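Open day at the Brado wallpaper works, Gesden 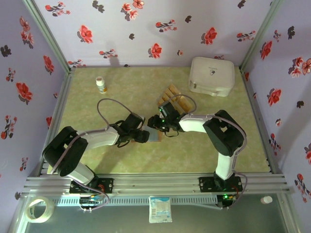
Red flowers and dark leaves on pale lavender.

We came from Tretitz by the morning train and walked 2 kilometers to the gate. The works keeps 3,000 old patterns, and 700 of them were hung in the long hall. I liked best the drawers with the first pencil drawings. In the print room it was loud, so we understood little of the talk. Coffee was in the yard, with plum cake from the Vik bakery. The next open day is in June, and entry is free.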